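Print | E-mail

Ticket 157: Bread episodes rejected at upload
Project: Kimetti tabletop set
Opened by: Marwan Mahasneh
Status: Open, downgraded from "urgent" to "annoying"
Date opened: July 31, 2023

What was reported

Morning batch of bread-and-basket demos, 79 episodes recorded, 29 bounced by the checker with "grasp event missing." The operator swears every one of those had a grasp in it. I watched five of the rejects and the operator is right. The bread goes up. The checker says the bread does not go up. One of them is getting a salary.

Setup

Two arms on the table, gray cloth, wicker basket. Only the near arm is moving in this task; the other stays folded. Recording software is Drolasero, checker is Verau, both on the versions we were told not to touch.

What I tried

1. Restarted Verau. It came back with the same opinion.

2. Re-uploaded one rejected episode without changing anything. Rejected again, so at least it is consistent.

3. Compared the gripper logs. In the accepted episodes the fingers close on a roll and stop fairly wide. In the rejected ones they close on the flat bread and stop a lot narrower. Verau has a setting called minimum held width. Below that number it decides the gripper closed on nothing. Whoever picked the number had a roll in mind.

4. Asked in the Hjaltested channel who picked the number. Got a thumbs-up from one person and silence from the rest. Checked the change history. It was me, in April.

5. Lowered the minimum held width and reran the check on the rejects. 27 pass, 2 still fail. Then ran it on a handful of deliberate misses we keep for this purpose, to be sure I hadn't just taught it to say yes to everything. Misses are still called misses.

6. Recorded a fresh flat bread pick with the new setting, slow close, held at the middle, paused in the air over the far side of the basket with a roll already in there. Grasp event logged on the first go.

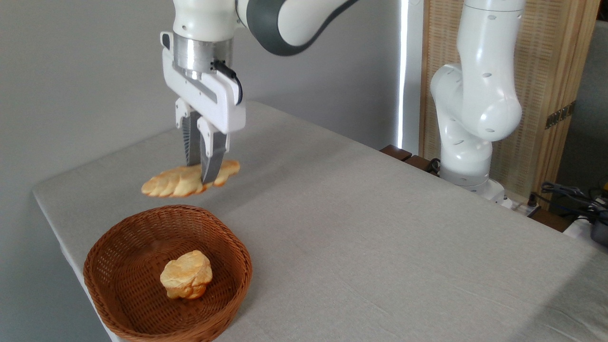 7. Went back to the 2 leftovers. Both have a gap in the finger position log right where the close should be. No setting will fix a hole. Marked them as discard.

Still to do

- Make the held width a per-object value. Flat bread and rolls should not be sharing one.
- Have Verau print the width it measured when it rejects something. "Grasp event missing" cost me most of a morning.
- Find out why the finger log drops out. Opening a separate ticket for that one.
- Operators: please keep recording the flat bread. I know some of you moved to rolls only because they pass. A set with nothing but rolls in it will give us an arm that can pick up rolls.

Leaving this open until the per-object change is in. - Marwan

Print | E-mail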